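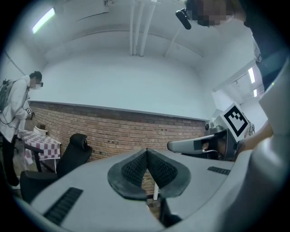

Week 6 notes: Comparing hand-held grippers

Filed under: Course Materials / Robotics Lab / Handouts

Okay, so last time we got as far as fingertips and then I ran out of time, as usual. I'm picking up from there. Have the photo at the top open while you read, because I'll keep coming back to those two black finger pads (smooth on the outer rim, knobby on the inside) and to the square marker on top of the other gripper.

1. Pads first, always

When people compare grippers they love to start with the motor, or the opening width, or how nice the handle feels. Start with the pads! The pad is the only bit that touches the object, and swapping it can change your results more than swapping the whole tool.

In our June round we ran three sets of pads on the Adard body: plain rubber, knobby, and a thin foam that Mwanaisha cut by hand. On small boxes the knobby ones won easily. On a pen laid flat they were the worst of the lot, because the pen would settle between two bumps and then roll when you turned your wrist. Foam was lovely for about a day and then started to tear at the tips.

Look at how the pads in the picture meet at their tips and open out below into a V. With that shape you pinch at the tip and there's a gap further in. Great for picking a small thing off a table. Less great if you want to hold something long and flat along the whole finger. Write down the shape of the contact when the fingers are closed – I want a sketch in your lab book, and it can be ugly.

2. Markers and what blocks them

The printed marker (thick black border, blocky pattern inside) is there so a camera can work out where the gripper is and how it's tilted. Three things I've been burned by:

- Tilt. A marker that faces the camera nicely when you hold the tool upright can be nearly edge-on when you reach down to a table. Test it in the poses you will really use.
- Size. In the picture there's one marker close by on the right and a small one on the gripper held by the person in the white coat, across the room. Guess which one I'd trust more for angle. Distance hurts small markers badly.
- Hands. Your own forearm is the thing most likely to get in the way. Long sleeves too.

For the Trallix body we recorded 3569 frames with the marker in its stock position, and lost it completely in 437 of them. That's a bit over 12 percent, and most of the losses came in bunches, right when somebody's wrist turned over at the end of a pick. A bunch is much worse than the same number sprinkled around, as you can fill in one missing frame but you can't really fill in a whole wrist turn. So please report the longest gap along with the percentage.

3. The wide lens

A camera mounted on the gripper with a very wide lens sees loads, and that's why we like it. You get the fingers, the table, the second gripper and half the room. The price is the bending. Check the ceiling in the photo, how it bows right across the top. The red-brown brick band along the wall is a handy thing to have in view, since you know the courses are straight, so whatever curve is left after you undistort is your error. I use walls like that all the time as a quick check before I bother with the proper calibration board.

Also: the gripper's own housing fills a big part of the lower view. You can mask it out or leave it in. Rokeya Chowdhury masks, I don't, and we have agreed to stop arguing about it in front of students. Pick one and say which in your report.

4. Weight and tired arms

The Prindico feels fine for the first few picks. By the end of a session of 128 picks everyone was resting an elbow on something, and the paths got visibly lazier. If you compare two tools, don't do all of one and then all of the other. Swap every ten or so, and note who was holding it. The Ung is the lightest we've tried, but its trigger is stiff, so you trade a sore shoulder for a sore finger.

5. For the lab

Work in pairs. Each pair takes two grippers and one pad type, then trades pads halfway.

a) Close the fingers on nothing. Sketch the contact.
b) Pick and place a small box, a pen and something soft.
c) Repeat with your partner's gripper working in the same view, and see how often one tool hides the other's marker.
d) Record drops, slips and the longest marker gap.

A slip counts if the object moves in the fingers but stays held. A drop is a drop – please don't get creative.

Bring your numbers to the next session, messy is fine. Mwanaisha Rotich has the spare pads and will swap worn ones at the start of the lab, so check yours before you sit down.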